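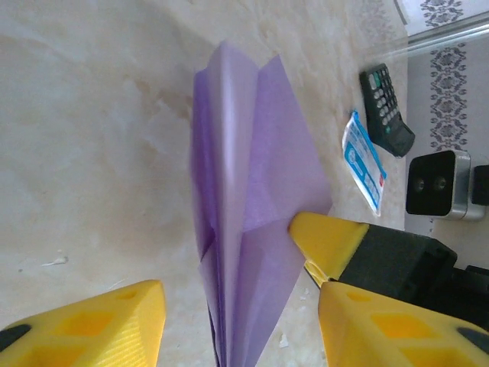
Moving your village to a new world without losing the traders (Vakton with the Raltero mod)

30 June 2026
by Dromik

Many players asked me on the server how I moved the village of Sarıgül from our old world into the new one. The normal export of Vakton copies only the blocks. The traders, their prices and the contents of the chests stay behind. With the Raltero mod it is possible to take everything, but the order of the steps is important and the mod has only a short readme. I write the steps in the way I did them in March, with the mistakes corrected.

What you need

- Vakton with the Raltero mod installed in both worlds, in the same version
- Operator rights in both worlds
- One survey stick (two iron and one glass, made at the mason table)
- Enough free space in the new world, on ground which is flat or almost flat

Make a copy of both world folders before you start. Copy the new world also, even if it has nothing in it yet. I did not do this the first time and I had to generate it again.

Step 1. Prepare the village

Go to the village and wait for night. When all traders are in their beds, they are fixed to a house, and Raltero saves a trader together with the house. A trader who walks in the field at the moment of saving is saved as a wanderer. He will arrive in the new world, but he forgets his prices.

If one trader does not sleep, he has usually no free bed, or the door of his house is blocked. Put one more bed and wait for the next night. Do not push him in with a cart, he will go out again.

Empty all furnaces. Items which are burning in this moment are lost. Items in chests and barrels are safe.

Step 2. Mark the area

Take the survey stick and click on the lowest corner first, then on the highest opposite corner. The lowest corner must be under the ground, deeper than your deepest cellar. I forgot the well in the first try, and the village arrived with a well one block deep.

The biggest area which the mod accepts in one piece is 259 blocks on each side. Sarıgül is longer than this because of the road to the harbor, so I cut it in two pieces. If you must cut, cut through a road or a garden. When the cut goes through a house, the bed is in one piece and the door in the other, and the trader loses the house.

Write down the coordinates of both corners. You will need them in step 4 if something is wrong.

Step 3. Save

Type in the chat:

/raltero save sarigul full

Write the name with simple letters only. The mod does not accept ı or ü in a file name, and it gives no error message, it simply saves nothing. The word "full" at the end is necessary. Without it you have again only blocks.

Wait until the chat shows the number of saved objects. For my first piece it was 3042. Write your number on paper. The game can stand still for a while during the saving, please do not close it.

Now open the folder of the old world, find the folder "raltero", and copy the file into the same folder of the new world.

Step 4. Place it in the new world

Stand at the place where the lowest corner must be. Remember that this corner was under the ground, so you have to dig down first to the same depth. Look to the north. The mod turns the village in the direction you look, and turned villages have sometimes problems with the stairs and the rails.

Type:

/raltero place sarigul full

The ground comes first, then the walls, and the traders come at the end. Do not walk inside before the last trader is there. Compare the number in the chat with your number from step 3. If it is smaller, use /raltero undo and try again at a height of at least 70, where there are fewer caves under the village. Caves were the reason in my case.

Step 5. Wake up the traders

The traders stay asleep until you ring the village bell once. Ring it in the morning. If you ring it at night they run all to the bell and some of them can take a wrong house.

After this, open the trade window of every trader and check the prices. If the prices are from the start level, this trader was saved as a wanderer. You can repair it with /raltero restore 3 while you stand next to him. The number is the trade level you want to give back, so change it for a trader who had another level.

Known problems

Paintings which are bigger than one block can fall from the wall. You find them on the floor as items.

Maps on the wall show the old world. I did not find a solution.

Animals in a fence are saved, but animals with a name tag lose the name.

The water in the fields sometimes does not flow. Put one block in the water and take it away again.

If you use a texture pack, load it only after step 5.

More guides

How to build a harbor that ships can enter
Survey stick: all commands in one table
Bed and door rules for traders
Flat ground in the mountains, the fast method
Raltero: update notes for server owners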